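My Summer Job Now Has an Elbow

The shift from running the arms to teaching them has been slower, stranger and more sociable than I expected

I took the job at Jaltitz because I needed something to do with my hands. I'd spent 10 years in restaurant kitchens, the last five of them running a dish room, and my wrists were telling me to find another line of work. So naturally I ended up in a room full of bowls again.

Jaltitz builds the software that runs kitchen arms for places that feed a lot of people at once. Cafeterias, mostly. Our biggest customer is Rosenthal, which runs the lunch service at a string of office parks, and the product it's getting from us is called Nasus. Nasus is supposed to handle the boring stretch of the day after the rush – clearing, sorting, putting the bowl with the bowls. When I started, I was hired for the summer to sit at a controller and steer an arm through that kind of chore, over and over, so the software would have good examples to learn from. I'm still here, and most days I don't steer anything at all.

The mornings used to go like this. You'd get a card with a task on it: strainer to the left side, ketchup off the plate, fruit in the bowl. You'd do it by hand through the controller until your shoulders locked up, then you'd mess up the table and do it again. I was good at it! I'm not going to be modest here, I was fast, and I had a little pride about never knocking over a cup. A dish room teaches you where your elbows are, and it turns out well for you when the elbow belongs to a machine.

Now the arm mostly goes on its own, and my work happens before and after. I set the table. I decide what's in the way of what. I watch a try, I write down where it hesitated, and I set the table differently.
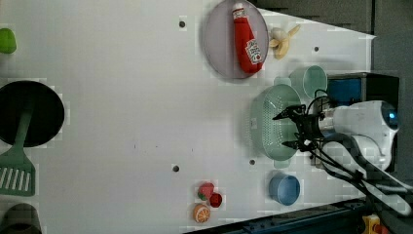 The gripper over the strainer, with a frying pan and some toy fruit still on the table.

The toy food gets a laugh out of every visitor, and my mother thinks I play house for a living. But setting up a good table is a real skill, and I didn't see that coming. Put the banana a hand's width from the plate and you've made an easy morning for everybody. Lay the ketchup across the plate, so the bottle has to come off before the plate can go anywhere, and you've got a problem worth having. I think about the worst trays that ever came through my dish room window, the ones with a fork stuck in the pudding, and I try to be that customer.

My coworker Verna Ruiz-Ortega came from the opposite direction. She was in the scheduling office at Eneder, a linen service across the river, when the sorting line there got automated, and she is a lot less starry-eyed about all this than I am. What she remembers is how quiet it got. Her floor used to be loud, people yelling bin numbers at each other, and then the yelling stopped and there was a hum and a screen. People kept their jobs, most of them anyway, but they stood farther apart. She told me she'd go home and realize she hadn't said a full sentence since lunch.

I've thought about that a lot, and I'd say it went the other way for us, at least so far. When I was on the controller I had headphones on. Everybody did. You can't chat while you're trying to close two fingers on the rim of a cup. These days there are usually two or three of us standing over a table arguing. Was that a bad grip or a bad approach? Would a person have gone for the fruit first? (I always go for the fruit first. Verna thinks this is a character flaw.) The arguments go into the notes, and the notes go upstairs, and every so often something we said at the table shows up in how the arm behaves the following week, and I walk around feeling like I own the building.

The money is a different story, and it would be cheating to skip it. There were more of us on the controllers than there are now setting tables. When the first big change came in October, a handful of the summer hires weren't kept on, and they were good at the job too. The pay went up for those of us who stayed, but so did the amount of writing, and not everybody who is great with their hands wants to spend an hour a day typing up what a gripper did. One guy I really liked went back to line cooking and says he sleeps better. I believe him.

Then there are my old friends in the dish rooms. I still have lunch with a couple of them, and they ask me straight out whether I'm building the thing that puts them out of work. I used to have a breezy answer. What I tell them now is what I know, and it's a smaller answer. Rosenthal wants Nasus in its first kitchens in 2021. Its people say the crews will move up front to serve and prep, and I've seen the floor plans with those spots drawn in. I haven't seen a schedule with names on it. Until I do, I tell my friends to ask for one.

I also tell them how far there is to go. We have a binder of table setups, 155 of them at last count, and I could set up a fresh one before my coffee got cold that would have us all scratching our heads till noon. A microwave on the table changes everything. So does a second bowl in nearly the same color as the first. In a real kitchen there'd be steam and grease and somebody's phone on the counter.

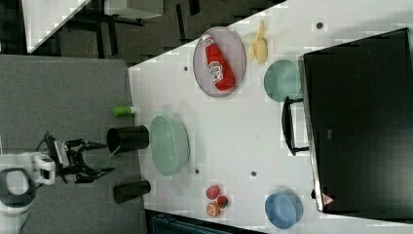
Radoslava Hubáček doesn't buy the part about going slowly. She wrote to me after I'd talked about this job on a local radio show, and her letter was kinder than it needed to be but it didn't let me off the hook. "You keep saying the machine isn't ready, as if that's the comfort," she wrote. "My crew was told the same for years, and we used those years to relax. I wish we'd used them to bargain."

I read that one out loud at the table. Verna asked for a copy and it's taped up inside her locker now. I wrote back and asked whether she'd come talk to us, and to some of my lunch friends too, and she said yes, provided there was decent parking.

So that's on the calendar for later in the spring, if we can all still get into one room by then. Meanwhile I've got a table to set. Verna left me a note about the green bowl, and she's wrong about it, and I plan to tell her so.

18/03/2020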